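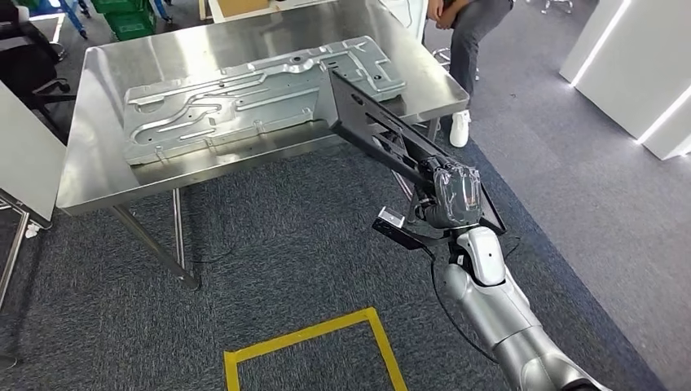 Sabine Meinecke m'a écrit que retirer une pièce et la poser sont deux tâches différentes, et qu'on ne peut pas apprendre la seconde en passant le film de la première à l'envers. Elle ajoute que le frottement n'a pas de marche arrière, et qu'elle aimerait voir les échecs avant les réussites.

Je lui ai promis une réponse plus longue que celle que j'avais faite par courriel. J'en profite pour mettre à jour les notes du projet Kondine, que je n'avais plus touchées depuis juillet.

Rappel pour ceux qui n'ont pas suivi. La tâche consiste à amener un cadre métallique noir sur un panneau embouti et à l'y poser de façon que les rails longs portent là où ils doivent porter. Le panneau est à plat sur une table inox. Le robot tient le cadre d'un seul côté, donc avec beaucoup de porte-à-faux, et c'est ce qui rend l'affaire pénible : une petite erreur d'angle au poignet devient une grande erreur à l'autre bout. Comme l'extrémité éloignée touche la première, tout le reste du mouvement se fait en contact.

Nous avions commencé de manière classique, par téléopération. Un opérateur guide le bras, on enregistre les images et les positions, puis on entraîne un réseau à reproduire les commandes. Le résultat était médiocre. L'approche en espace libre était bonne, parfois très bonne, et tout se dégradait au moment du premier contact. En regardant les enregistrements, on comprend pourquoi : les opérateurs hésitent. Ils posent le bout, relèvent un peu, tournent, reposent, attendent. Deux opérateurs n'hésitent pas de la même façon, et le même opérateur n'hésite pas deux fois au même endroit. Le réseau fait la moyenne de tout cela, et la moyenne de deux corrections opposées est une absence de correction.

L'idée de Wolfram Thiele a été de partir de la fin. On place le cadre à la main, correctement, avec autant de temps qu'il en faut. Le robot le saisit, puis le retire en suivant une trajectoire courte, tirée au hasard dans un cône autour de la direction de dégagement. On enregistre tout pendant le retrait. Ensuite on inverse l'ordre des images et on recalcule les commandes pour que chaque pas mène vers la position posée. On obtient une démonstration de pose qui se termine toujours au bon endroit, par construction, et qui ne contient aucune hésitation.

Dit comme cela, c'est une vieille idée, et je ne prétends pas le contraire. On la trouve sous différentes formes pour l'insertion de chevilles et de connecteurs. Ce qui nous intéressait était de savoir si elle tenait avec une pièce longue, tenue par un bout, et avec un contact qui dure pendant une bonne partie du mouvement.

J'en viens à l'objection de Sabine, qui est juste. Quand on retire le cadre, il frotte dans un sens. Quand on le pose, il frotte dans l'autre. Si le réseau reçoit les efforts mesurés au poignet pendant le retrait, et qu'on les lui présente à l'envers comme s'ils venaient d'une pose, on lui raconte quelque chose de faux. Nous l'avons fait dans la première version. Le robot appuyait trop, le bout éloigné accrochait une nervure du panneau, et l'arrêt de sécurité se déclenchait. Changer le signe de la composante tangentielle ne suffit pas non plus, parce que la pièce fléchit un peu et que cette flexion dépend de l'histoire du contact.

La solution retenue est moins élégante que je ne l'aurais voulu. Nous avons séparé les données en deux. Les images inversées servent à apprendre la direction du mouvement, sans aucune information d'effort. Les démonstrations téléopérées, celles où le contact a lieu dans le bon sens, servent à apprendre un terme correctif qui ne dépend que des efforts et des quelques pas précédents. Ce terme est borné, il ne peut pas emmener le bras loin de la direction donnée par les images. Si les deux se contredisent franchement, le robot ralentit jusqu'à s'arrêter.

Concrètement, le premier réseau est un petit réseau convolutif, sans rien de particulier. Le second est minuscule. J'ai passé plus de temps sur la synchronisation entre la caméra du poignet et le capteur d'effort que sur les deux architectures réunies. Un décalage de quelques images passe inaperçu en espace libre et ruine tout en contact. Si vous reprenez la méthode, commencez par là.

Pour les données, nous avons enregistré 1000 retraits. Du côté de la téléopération, après nettoyage, il reste 263 démonstrations utilisables pour le terme correctif. Le nettoyage a consisté surtout à écarter les essais où la saisie avait glissé en cours de route, car dans ce cas la position du cadre par rapport à la pince n'est plus celle qu'on croit et l'effort mesuré ne veut plus dire grand-chose. J'ai hésité à les garder avec une étiquette à part. Gachanja pense que c'est là que se trouve l'information la plus utile. Il a peut-être raison, je n'ai pas essayé.
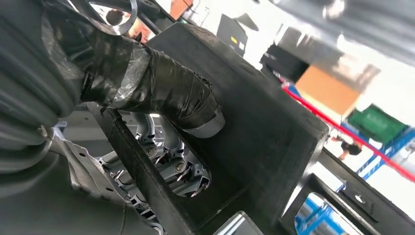 Un point qui m'a occupé plus longtemps que prévu est celui du point de vue. Les images prises près de la pince contiennent beaucoup de choses qui n'ont aucun rapport avec la tâche. Le fond change dès que le poignet tourne : des rayonnages, des bacs, une source de lumière forte d'un côté. Dans les retraits, le fond varie peu, car le mouvement est court. Le réseau a donc toutes les raisons de s'en servir comme repère, et il ne s'en prive pas. Nous l'avons constaté en masquant le cadre dans les images de test. La direction prédite restait presque correcte, ce qui est très mauvais signe.

Nous avons traité cela de deux façons. D'abord en déplaçant le panneau sur la table entre les séries de retraits, avec des rotations franches. Ensuite en remplaçant le fond, à l'entraînement, par des morceaux d'images prises ailleurs dans l'atelier. La seconde mesure a eu moins d'effet que la première. Je le note parce que c'est la seconde qui coûte le moins cher et que j'aurais parié sur elle. Après ces changements, masquer le cadre fait bien tomber la prédiction, et masquer le fond ne la modifie plus guère.

Il reste la question des reflets. L'inox renvoie l'éclairage, et le panneau aussi par endroits. Le cadre, lui, est d'un noir mat et ne pose pas ce problème. Ses bords se détachent assez bien sur le gris du panneau, et c'est probablement ce contraste que le réseau exploite. Je ne sais pas ce que donnerait la méthode avec une pièce claire sur un support clair. Zuston nous a proposé un autre jeu de pièces pour le vérifier, je n'ai pas encore eu le temps de préparer les prises.

Sur les résultats, je vais rester prudent. Le critère de réussite est un écart final inférieur à 2 mm aux points d'appui, mesuré après que la pince a lâché. Avec la téléopération seule, le robot atteignait rarement ce critère. Avec les retraits inversés et sans terme correctif, il l'atteint souvent quand le panneau est bien orienté par rapport à la base, et beaucoup moins quand il est en biais. Avec les deux, la différence entre les orientations s'efface en grande partie. Je donnerai les taux dans le rapport, avec les conditions exactes, parce qu'un pourcentage sorti de son contexte finit toujours par être recopié quelque part.

Sabine voulait voir les échecs d'abord, alors les voici. Le plus fréquent est un arrêt prématuré : le bout éloigné touche, le terme correctif sature, la vitesse tombe à zéro et rien ne se passe. Ce n'est pas dangereux pour la pièce, c'est juste inutile. Un deuxième cas, plus gênant, est la pose franche au mauvais endroit, décalée d'un relief du panneau au suivant. Vu du poignet, deux reliefs voisins se ressemblent, et comme toutes nos démonstrations inversées finissent bien, le réseau n'a jamais vu à quoi ressemble une mauvaise fin. C'est à mon avis la vraie faiblesse de la méthode, davantage que le frottement. On pourrait y répondre en enregistrant aussi des retraits à partir de positions volontairement fausses, étiquetées comme telles. Wolfram est pour. Je crains que cela ne double le travail pour un gain difficile à mesurer – mais je n'ai pas de meilleure proposition.

J'ai aussi reçu une question sur la généralisation à d'autres pièces. Pour l'instant, il n'y en a pas. Un modèle, un cadre, un panneau. Ce qui se transporte d'une pièce à l'autre est la procédure de collecte, et elle est rapide une fois que quelqu'un sait placer la pièce à la main et que la trajectoire de dégagement est définie. À Dineck, ils ont repris le script de retrait avec un couvercle plus petit et m'ont signalé une erreur dans la conversion des repères quand la pince n'est pas alignée avec la bride. Elle est corrigée dans la version du 10/12/20. Si vous avez récupéré le code avant, reprenez-le, et refaites l'inversion des trajectoires : les anciennes images restent bonnes, seules les commandes recalculées sont à jeter.

Prochaine étape, les retraits à partir de positions fausses, sur une petite série, avec l'étiquette de fin apprise à part. Je garderai le reste inchangé pour pouvoir comparer. Sabine, si tu as un meilleur modèle de frottement à proposer pour la phase de contact, je suis preneur, à condition qu'il tourne à la fréquence du capteur.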